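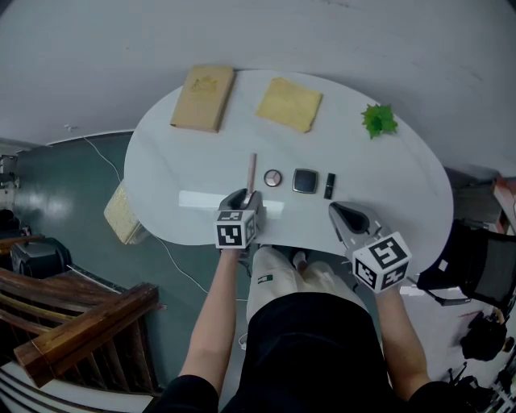

Jultuten Transfer Rumor Set

Short texts about football transfers, each one paired with what the player did when the window closed. The set was put together for work on claim tracking: who reported a move first, how firmly it was worded, and whether it went through.

Current release: October 18, 2024
Maintainer: Junhao Zou
Labeling: Chutima Thongsuk, Valentin Boyer
Club and player name matching: Boonmee Srithong

Contents

The main file, rumors.csv, holds one row per claim. A claim is a single statement that a named club wants, is talking to, has agreed with or has given up on a named player. An article that makes three claims gives three rows with the same article_id.

There are 1000 claims in the release, taken from 203 articles. They cover 71 players and 40 clubs.

Fields

claim_id – integer, stable between releases
article_id – integer, see articles.csv
player_id – integer, see players.csv
buying_club, selling_club – club codes, see clubs.csv
stage – interest, contact, bid, agreed, medical, dropped
wording – firm, reported, speculative
source_type – own reporting, other outlet, agent, unnamed
fee_low, fee_high – in euros, blank if no fee is given
outcome – joined, joined_other, stayed, loaned, unknown

When an article gives one fee, fee_low and fee_high are the same. Add-ons are left out of both. Fees in pounds were converted at the rate for the day of the article, and the original figure is kept in fee_text.

Labeling

Each claim was read by both labelers, working apart. Where they disagreed on stage or wording, Sombat Thaweesak made the final call and the row has adjudicated = 1. Most of these rows are about the line between interest and contact. "Monitoring" is interest. "Holding talks" is contact even if the article does not say with whom. "In the race for" was labeled both ways in early batches and has been changed to interest throughout.

The wording label covers the claim itself and not the headline. Headlines are often firmer than the text under them.

Outcome was filled in from club announcements only. A player who moved on loan with an option to buy is loaned, even if the option was used later.

Splits

Train and test are split by player, so no player is in both. The old split by article leaked outcomes – several articles on the same move landed on each side – and scores from it should not be compared with scores from this release.

Loading

The files are UTF-8, comma separated, with a header row. Player names keep their accents. The Brullska loader reads the folder as is:

brullska load ./jultuten --split train

Versions of Brullska without the --split flag will read both splits together and give no warning.

Known problems

Free agents have an empty selling_club, and so do a few rows where the code is missing by mistake. Check players.csv before treating a blank as a free agent.

Deals that fell through after a medical are rare and should not be used to train a separate class.

Articles are in English only, which favors English clubs as buyers.

Changes

Added source_type. Merged "advanced talks" into contact. Removed duplicate articles that the Preltau crawler had saved under two addresses. Fixed club codes for teams that changed division.

Corrections go in the tracker with the claim_id in the title.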